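Flostaleo (automation program)

12 comments | Shared 340 times

Flostaleo is a workplace automation program at Verine, a records and lending company that stores books, boxed manuals and flat files for small firms and schools. It is best known for bringing robot arms into the sorting and shelving rooms at the Norano branch, and for the unusually large say its desk workers had in how the arms were used. The name covers the machines, the software that hands out jobs to them, and the training course every new employee takes in the first month.

Background

Before the program, returned items at Norano were sorted entirely by hand. Clerks pulled books and boxes out of mixed stacks, checked them against a list and carried them to the shelves. The work was steady but hard on wrists and shoulders, and the evening shift often ended with full carts still waiting by the door.

Lenka Zelenák, then head of the sorting room, proposed a trial in July using 2 arms built by Tichý, a small maker of light-duty robots. The trial began with 100 items, all chosen by the clerks themselves, who took obvious delight in picking the most awkward ones they could find: slippery covers, thin booklets, boxes that looked like books. By the end of the trial the arms had a working set of 513 items, and the clerks had filled a thick notebook with remarks on each failed grip. That notebook became the first training manual, and parts of it are still in use today, jokes included.

How the work is done

Each arm carries a gripper with a small camera near the wrist, so it looks at an item from almost the same spot it will reach from. The close view is a wonderful help with crowded organizers, where one cover leans on the next and edges overlap.

A clerk sets up the station, starts the job and watches the first few picks. If the arm stops, the clerk can guide the gripper by hand to a better angle, and the move is saved for later.
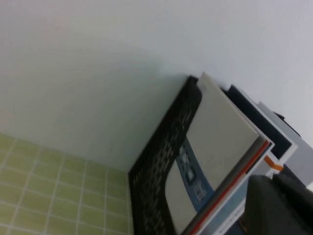
Saved moves turned out to be the part of the job people liked most. Vendula Říha, a clerk with long experience of the old carts, became so good at them that other stations began asking for her angles by name, and a "Říha tilt" is now ordinary shop talk for coming in low and sideways at a leaning book.

Effects on staff

The program created a new post, station guide, which pays more than sorting clerk and is filled from inside the branch. Lifting and twisting have dropped sharply for those who hold it. Guides also spend far more of the day talking with borrowers, and several have taken up repair work on worn bindings, a service Norano had never been able to offer before.

Some changes were less welcome. Florian Gaillard, who represented the evening shift, argued that watching an arm for hours is tiring in its own way, and that the early schedules left too little time for talk between coworkers. Stations were later placed in pairs, and guides now swap tasks at 2 p.m. and again before closing.

See also: Tichý light-duty arms; Norano bindery

Comments (12) | Share this article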